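The window seat at Greco

The owner of Greco, a breakfast place in the old harbor quarter of Erkness, is up at four most mornings, and she talks about it like it's a treat. "I get the whole sky to myself!" she says, pouring coffee for both of us. "Who wouldn't want that?"

The building went up in 1854 as a sail loft, and she fell for it on a rainy visit in March. It had no oven, no sink and a floor that sloped toward the street. She signed anyway. "I kept thinking about eggs in that light," she says, laughing. "You can fix a floor."

Her love of kitchens with a view goes way back. She grew up cooking with her grandmother, and the stove there faced a blank wall, so the two of them carried their bowls over to the window to stir. She still tells anyone planning a kitchen to start with the glass and work inward.

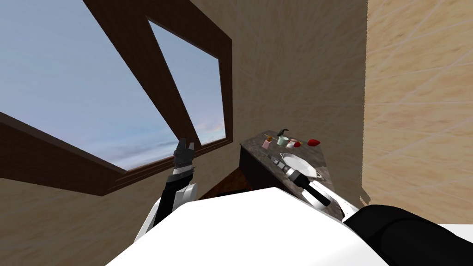 What's on the plate

The menu is short and wonderful. Rye pancakes come first, then baked eggs with leeks, and a plum bun that bakes at 450 degrees and sells out by nine. "I could make more," she admits, "but then I'd never sit down and eat one myself!"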